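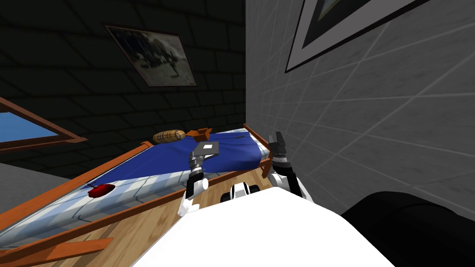

Prondham merchants can now take split-bill payments

Skedier has opened its split-bill feature to all merchants in the Prondham area who use a Gresis card terminal. Until now it was limited to the 70 shops and restaurants in the January trial.

With split-bill, one sale can be paid by up to 4 cards without the cashier keying in each part by hand. The cashier enters the total, picks the number of payers, and hands the terminal around. Each payer sees an equal share first and can change it. The terminal keeps the sale open until the full amount is covered, then prints one merchant slip and a receipt for each card.

Merchants in the trial put 219 split sales through in the last week of the month. Most came from restaurants, but a furniture store and two auto repair shops also used it often, mainly for couples paying from separate accounts.

"Before, we rang it up as separate sales and hoped it added up at closing," said Lamai Somboon, who runs the Doãn noodle restaurant on the east side. "Now the end-of-day report shows one bill and the cards under it. I would still like tips to be split automatically, and they told us that is coming."

Tips are handled separately for now. Each payer is asked for a tip on their own share, and the amounts are added together in the daily report. Merchants who pool tips do not need to change anything. Those who assign tips to a server should check that the server number is entered before the first card is read, as it can't be added later in the sale.

Refunds were the main source of calls during the trial. A refund on a split sale goes back to the cards in the same proportions they paid, and the cashier cannot choose just one card. If a customer wants the whole refund on a single card, the merchant has to settle that some other way. Nicanor Riquelme, who handles merchant support at Skedier, said a partial refund by line item is being tested but has no release date.

There is no added monthly fee. Each card counts as its own transaction, so the per-transaction charge applies to every part of the bill. On small tickets this can add up, and merchants can set a minimum sale amount below which the split option does not show. The setting is under Payments, then Sale Options.

Terminals need software version 191 or later. The version number shows on the start screen after a restart. Older terminals will update overnight if they are left plugged in and connected.

Questions about setup can go to Tadeo Barrientos on the merchant desk, weekdays during business hours.

Posted Feb 10, 2026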